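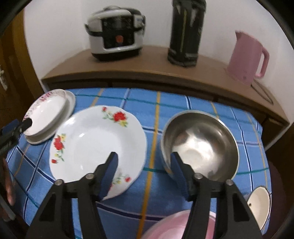

Page last changed: May, 4:10 p.m.

Trostley picks its ward candidates by mail this time, and I have the ballot on my fridge

If you're signed up with the Mohmand List in Trostley, go check your mailbox, because the candidate ballots went out this week. Mine came in with the water bill and a flyer for gutters, and I very nearly tossed the whole pile. It's a plain gray envelope with a smaller one tucked inside. The smaller one is the one that counts, so please don't use it for your grocery list like I did. (I called the office. They're sending me another.)

For anybody who moved here lately, the Mohmand List is one of the two groups that run people for town council, and the other one is Storkik Together. In the council election you don't vote for a person. You vote for a list, and the seats get handed out by how well each list did. So the order of the names matters a whole lot! Being first on the list pretty much means you get a desk at town hall, and being ninth means you get to put up yard signs.

Up to now that order got settled at a members' meeting in the Gritari Hall. I went to the last one. It was hot, it ran past eleven at night, and by the time we got to the bottom half of the list plenty of people had gone home to bed. There were grumbles afterward, mostly from folks on the east side who work evenings and couldn't come at all. The mail ballot was the fix that members voted for in the winter, and this is the first go at it.

How it works

Every member gets one ballot and ranks up to five names. You can rank fewer, and if you only like one person you can put a 1 next to that name and stop there. You can't give two people the same number. The office told me a ballot with a double number gets counted down to the spot where the mix-up starts and then no further, so a mess at number four won't wreck your top three.

The List has 532 members on its rolls who can vote in this. To make the result stick, 70 percent of them don't have to show up or anything like that, I had that wrong when I first posted and a reader set me straight. The rule is that at least 70 ballots have to come back from each side of the river. If one side falls short, the whole thing goes back to a meeting in the hall, and I'm begging you, I can't sit on those folding chairs again.

There are 20 people running for a place in the order. That's a lot of names for one sheet of paper and the print is tiny. My neighbor and I read it out loud to each other on the porch and still missed one. The names are in an order drawn from a box, so being at the top doesn't mean the party likes that person best, although I'd bet it's worth a few votes anyway.

What they're arguing about

Mostly the bus. The number of trips out to the Storkik end got cut last fall, and about half the statements in the booklet bring it up in the first paragraph. A few of the people running want the town to pay for the evening trips again out of the parking money. Others say the parking money is already spoken for, what with the bridge rail and the library roof, and they'd rather ask the county for help.

The other fight is over whether someone elected from the List has to vote with the List once they're on the council. Right now they sign a promise on the budget and nothing else. Some of the newer names want the promise to cover zoning too, and that has gotten pretty heated! I've gone back and forth on it myself. I like knowing what I'm getting when I vote for a list, but I also remember the year the whole group voted for that awful one-way street because they'd agreed to it beforehand, and we're all still driving around it.
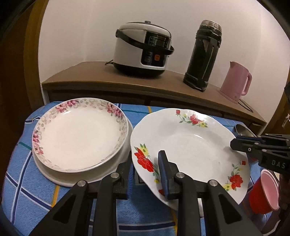
Getting your ballot back in

You've got three ways to do it. Mail it, and the postage is already paid. Drop it in the slot at the List's office next to the shoe repair place, which is open to you at any hour (the slot, I mean, the office itself closes at five). Or bring it to the front table at the Gritari Hall, where somebody will be sitting from noon to six all through the last week of May.

Sign the outside envelope and leave the inside one blank. If you write your name on the inside one, your vote gets set aside. They were very firm about that on the phone. If your household has more than one member, each of you needs your own envelope, and you can't stuff two ballots in one to save paper.

Didn't get one? Call the office before noon and they'll check your address while you wait. A few people on Mohmand Road told me theirs went to the old house numbers from before the renumbering, so if you live out that way I'd call even if you think you're fine.

When we'll know

The counting happens in the hall and any member can come watch. They start at nine in the morning and do the first places first, then pass the lower rankings along, so the top of the list should be clear by lunch and the rest will drag into the afternoon. I'm planning to be there with a thermos and I'll post the order here as it gets read out.

Storkik Together is still choosing its list at a meeting, same as always, and hasn't announced the night yet. I've asked twice. I'll add it to this page when I hear back.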